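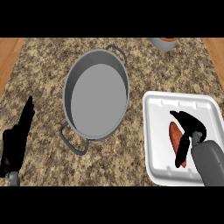

skudside_nuwan
Hooked fingers or plain parallel jaws for kitchen pick and place, that's what I've been going back and forth on, and I'd love to hear from people who have lived with both. I'm working in simulation for now, two arms over a granite counter, and the job is to get a long reddish-orange item out of a white foam tray and into a pot. The black fingers do a lovely job of getting over the top of the thing, one curled across it like a hook and the other lying along its length, and once they're there I feel pretty good about the hold. What I don't love is how much of the item they cover up. From a view like this one I can see the ends and not a great deal else, and the policy has to live with the same view I do. The left hand is just parked with its fingers up on the other side of the pot for this part of the task.

I ran the same pick with a Dulard parallel jaw swapped in on the right arm. Same start poses, same controller, same 3,000 training episodes for each. The hooked fingers got 84 percent of the picks and the jaws came in well under that, mostly from pinching near one end and letting the thing swing. So on paper it's an easy choice, but the jaws were so much nicer to look at and debug that I keep wanting to give them another chance. Anyone been down this road?
Nuwan Khondokar

hkarakaya
Hi Nuwan! Nice to see somebody else fussing over foam trays, I thought it was only me. I'd stay with the hooked fingers. We went through this at Prukholm in December, and the thing that settled it for us was the rim of the tray. A parallel jaw wants to come straight down with room on both sides, and as soon as the item rolls up against the wall you've got nowhere to put the outside finger. Curved fingers can reach over and drag it back toward the middle first. It's not pretty, but it works more often than you'd think.

As for not seeing the item, have you got a wrist camera? Ours looks down between the fingers and it made a much bigger difference than any change we made to the grip itself.

prakash_b
I'm going to disagree with Hatice a little, in a friendly way. I don't think you've compared two grippers, I think you've compared one gripper with a controller that was tuned for it and another gripper that had to borrow it. If the jaws keep grabbing near the end, that's your grasp target being off. The hooked fingers are long, so they forgive you for it. Jaws don't. Move the target to the middle of the item, line the jaws up across it, slow the close down a bit and run it again before you write them off.

Also, what friction are you using on the pads? If it's whatever came with the model file I'd be suspicious of both numbers – yours and anybody else's.

skudside_nuwan
Thanks both, this is just the kind of thing I was after. Hatice, no wrist camera yet, only the overhead one. There's a mount point on the arm model so I could add one this evening. Prakash, you've caught me on the friction, it's the default. And yes, the controller was tuned on the hooked fingers before I ever loaded the Dulard. I hadn't really thought of that as unfair, but put that way I suppose it is!

duygu_g
Can I put in a word for the pot? Everybody talks about the pick and then gets surprised by the drop. Your pot has a loop handle front and back and a fairly deep bowl, and those long fingers need space to open once they're over it. On our Tokgöz setup the lower finger kept catching the rim on the way out and nudging the pot across the counter. With jaws we hardly had that, they open an inch and let go. If you only score the pick you'll never see it, so I'd score all the way through to the item being in the pot and the pot being where it started.

hkarakaya
Duygu, that's fair, and we did have some of that too. We got around it by releasing from higher up. Prakash, I still don't buy that tuning closes the whole gap, at least not with things lying against the tray wall, but I'd be happy to be shown.

duygu_g
Releasing higher is fine for a solid lump. I wouldn't do it with anything soft, or with soup in the pot :)

kibet.bakilana
Jumping in with a practical one. You've got two arms, so have you tried using the left hand to steady the pot by the near handle while the right one lets go? We do that and the catching Duygu describes stopped mattering so much, because the pot stays put even if a finger brushes it. It does cost you a second arm to plan for, and we had 2 weeks of elbows bumping into each other before it behaved, so I can't promise you'll thank me.

prakash_b
Kibet's way is good if the real arms have the reach for it. Check that first, I've seen a few setups where it works in sim and the real shoulder is in the wrong place.

skudside_nuwan
All right, here's what I'll do. Wrist camera first, then proper pad friction, then retune for the jaws with the target in the middle, and score both through to the pot. I'll leave Kibet's handle trick for after that or I won't know which change did what. Give me a little while, the machine here is slow and I have to share it, and I'll post both sets of numbers in this thread when they're in.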